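Can a robot clean out the junk drawer yet?

Posted 2025-08-22

Back in June my neighbor Irina Chiriac asked me when she could buy something that would tidy her kitchen. She had read that a pair of arms now costs less than 3000 dollars. I told her to keep her money for now. Drawers are harder than they look. Flat things in a row are fine, but once they are piled up, every handle is in the way of another handle.

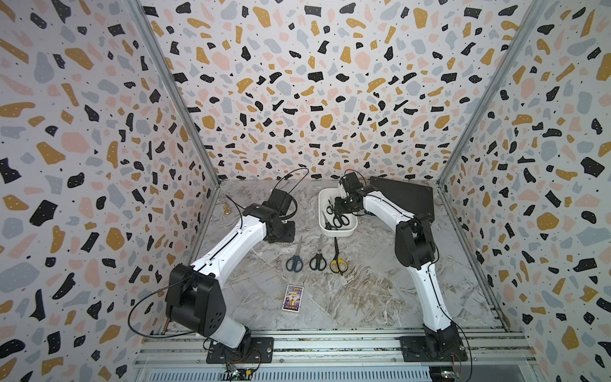 4 min read

Scissors are a good test. A person pulls one pair out of a heap without thinking about it. An arm has to pick a handle, close on it, and lift without dragging the next pair along. Then it has to put the thing down facing the same way as the others. I would call this close to solved on a good day, if you don't mind waiting. I can empty my own drawer in 19 seconds, and I'm not quick.

Cables are another matter. Scissors keep their shape. A cable changes shape every time you touch it, and in a bin of them it is hard to tell which loop belongs to which end. Stamatia Vrettos ran the packing bench at Bekby for years and she says new hires struggled with cords too, so I don't hold it against the machines.
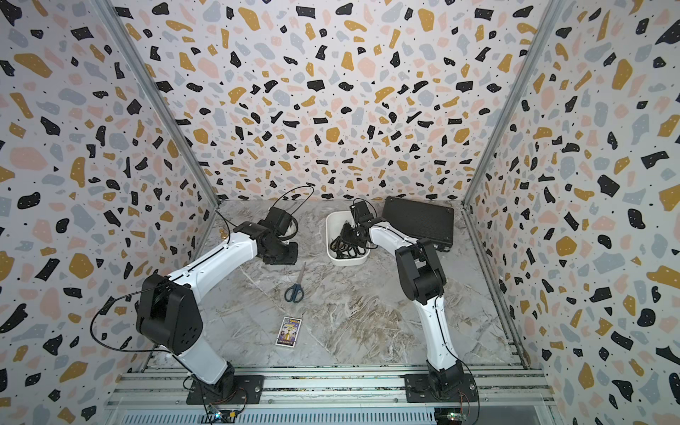
What I would pay for today

For the house, nothing yet. For a small shop that sorts the same few tools all day, maybe, as long as someone is close by to fix the misses. I told Irina to ask me again next year. She bought a drawer divider in Plalimstead instead and likes it fine.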